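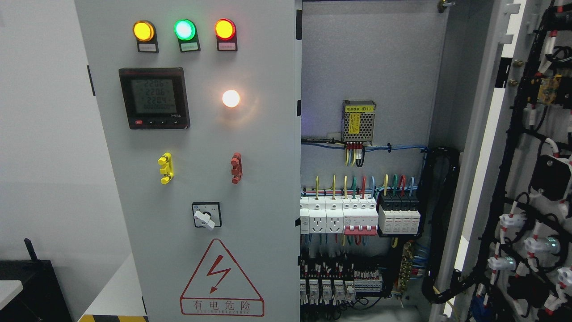
The panel at Kedero, one door shut and the other side open. Lamps on.

1/14
I promised a few of you I'd write up what I've been learning about control cabinets, and then I didn't, and then Masanobu Amano asked me very politely whether I ever would. So, 16 October 2018, kettle on, let's talk about a grey metal box for far longer than is reasonable.

2/14
A bit of background for anyone new. I came to this from joinery (14 years of it, mostly kitchens at Vondovwood) and I'm now on the electrical maintenance course at Kedero. I can hang a door with my eyes shut. I could not, back in January, have told you what was behind this one.

3/14
Start at the top, because your eye goes there anyway. Three lamps in a row: amber, green and a red that's nearly orange. I do love them all lit together – it's like a very small, very serious fairground. Each has its own little label plate underneath, in writing so tiny you need to walk right up to it.

4/14
And do walk up and read it! My first week I assumed it was traffic lights: green good, red bad. Tatsuya Yagi, who teaches us and has the patience of a heron, pointed out that on plenty of panels a red lamp simply tells you a supply is on. Colours vary from site to site. Read the label, then read the drawing.

5/14
The white lamp further down is my favourite. It's got a proper warm glow and throws a halo on the metal around it, which makes the whole door look a bit like somebody's hallway in winter. I'd have one at home if I could think of a single use for it.

6/14
Next to it is the meter, the square black one with the grey screen. Three readings stacked up and another line underneath. When I started I thought it would sit perfectly still, like a kitchen scale with nothing on it, and I spent ages wondering what I'd done wrong when the last digit changed.

7/14
Mains voltage drifts a little all the time, that's all it is. What we're taught to look for is whether the three lines agree with each other. In the next picture you've got 220.8, 220.8 and 220.6, and I am quite happy with those. If one of them wandered off on its own I'd be fetching Tatsuya.

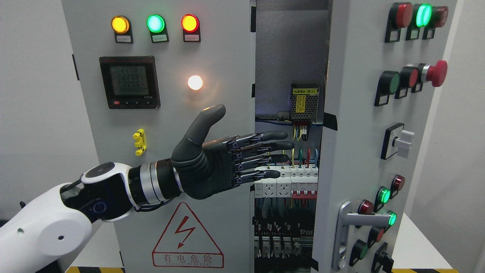 8/14
Now the hinged door. You'll notice I'm going on about the outside an awful lot and there's a reason. We did 49 hours of classroom work before any of us got near the inside of a panel, and at the time I grumbled. I've stopped grumbling. There is so much you can learn with the door shut.

9/14
The warning triangle near the bottom, for those who asked: 有电危险, more or less "danger, electricity". Red outline, red lightning bolt. You'd get the message in any language, but I've been practising the characters on the back of my notebook and the third one keeps coming out lopsided.

10/14
Hardware corner, for my joinery people. There's a yellow latch and a red one, side by side at the same height, with a rotary selector below them. It has a white lever knob on a white dial plate. Very clean, very readable. I've fitted cupboard handles at ten times the price that told you less about which way they were pointing.

11/14
And please remember a lit lamp and a shut door tell you very little about whether it's safe to touch what's inside. Nor does a dark lamp, bulbs fail. Isolate, lock off, test your tester, test for dead, test your tester again. I now say this under my breath in the supermarket.

12/14
What surprised me most was how tidy the inside can be. Components in rows on a pale grey plate, like a good cutlery drawer. My own practice board at home is not like that. It has about 24 terminals on it and looks as if a bird has been at it, but it does work.

13/14
A few of you wanted to know what to read. I've been using the Higuchi workbook, which is dry but very clear on drawings, and a second-hand Zosta folder I got from someone on the year above. It's 275 pages and smells of garage. Happy to lend it once I've finished the chapter on motor starters.

14/14
Next time I'll do wire numbering, which I've got far too many opinions about. If you've worked on panels like this for years and I've got something muddled, do say so, I'd much sooner hear it from you lot than in the practical. Off to find a biscuit.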